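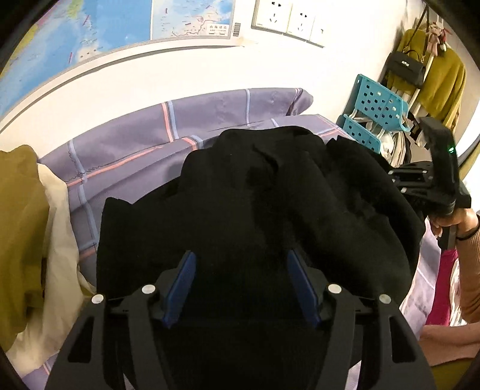

Two hand-held grippers at work on a black garment heaped on a bed. A wall map hangs behind.

Pritholm Home Manipulation Project

The Pritholm Home Manipulation Project is a student robotics project at Vallejo Technical College. Its members record household tasks by hand, using grippers of the same general shape as those fitted to the project's robot arms, and use the recordings to train the arms to do the same tasks. The project is best known on campus for its work on clothing, which takes up most of its recording hours. It is open to students of all departments and may be taken for credit from the second year on.

History

The project grew out of a one-semester course in robot control taught by Fumiko Sasaki. The course used a pair of fixed arms named Udovar, which students programmed to sort blocks and stack cups. At the end of the second year of the course, a group of students asked to keep using the arms between terms. Sasaki agreed on the condition that they write up what they did, and the first write-up, dated 19th February, is usually given as the start of the project.

The early work was done by remote control. One student moved a pair of levers while another watched the arms and called out corrections. This was slow, and it tied every recording to the lab. Folding a single shirt took several minutes, and many attempts were dropped partway through. In its second year the project changed to hand-held grippers, which let members record wherever the task was normally done. The name Pritholm, taken from the building where the first meetings were held, was adopted at the same time. The building has since been given over to the music department.

Chiharu Sekiguchi, a student in the original course, led the change and later wrote the project handbook. The handbook is in its third edition and is still given to new members in printed form.

Equipment

The grippers are called Ostorik within the project. Each has two jaws that open and close together on a jointed linkage, with a soft pad at the end of each jaw. The operator holds a handle and works the jaws with the fingers. Most tasks use a pair, one in each hand. Earlier versions had hard pads, which slipped on smooth cloth and left marks on knitwear. The pads are now replaced at the start of each term, or sooner if they split.

Udovar has been rebuilt twice. Its current arms carry jaws made from the same drawings as the Ostorik jaws, so that a motion recorded by hand can be carried over with few changes. The arms remain in the lab and are not taken to recording sites.

The workshop keeps drawings for all versions of the gripper. Building one from parts is a requirement for students taking the project for credit, and the finished gripper stays with the project.

Recording work

A recording covers one task from start to finish. The operator begins with both grippers clear of the object, carries out the task, and moves the grippers away again before stopping. Talking is allowed. Putting a gripper down in the middle of a task is not, and any recording in which this happens is marked as incomplete.

Clothing tasks are divided into picking up, spreading out, folding and stacking. Spreading out is considered the hardest of the four. A garment lying in a heap may hide its own sleeves and hem, and the operator has to find an edge before doing anything else. Dark clothing is harder again, as folds in black cloth show little contrast and one layer is easily taken for two. The handbook tells operators to lift slowly and let the cloth hang before choosing a second grip.

Members record in ordinary rooms and are asked to leave them as they are. Beds, tables and floors are all used. In its first years with the grippers the project worked on a bare white table, and the arms trained on those recordings did poorly when a patterned sheet was put under the same clothes. Patterned bedding and mixed piles of laundry have been part of the work since then.

The collection holds 528 complete clothing recordings from the last school year. The target for the present year is 1000, counting all task types. Incomplete recordings are kept in a separate folder and are used in the course to teach students how to spot errors.

Course and membership

The project had 34 members at the last yearly listing. Six of them are section leaders, each in charge of one kind of task or one part of the equipment. Section leaders are chosen in March and serve for one year.

New members spend their first weeks on practice tasks that are not kept. These begin with dish towels and move on to T-shirts, trousers and long-sleeved tops. A member may record for the collection after a section leader has watched a full set of practice tasks. Left-handed members were at one time asked to work right-handed for the sake of even results. This rule was removed in the second edition of the handbook.

Students taking the project for credit also write a report on one task. Past reports have dealt with buttoned shirts, socks, fitted sheets and the effect of room lighting. Sekiguchi's own report, on turning sleeves right side out, is kept in the lab and is still assigned as reading.

Open day

Each spring the project holds an open day at which Udovar folds clothes brought by visitors. Coats and anything with a zipper are turned away. Visitors may also try the hand-held grippers on a pile of towels. In one year the arms were out of service with a worn wrist joint, and members folded the visitors' clothes with the grippers instead. The hand-folding table was kept in later years at the request of visitors.

See also

Udovar (robot arms)
Ostorik gripper
Vallejo Technical College, student projects

Shares: 6 | Comments: 0

Contact | Copyright and reuse | Back to top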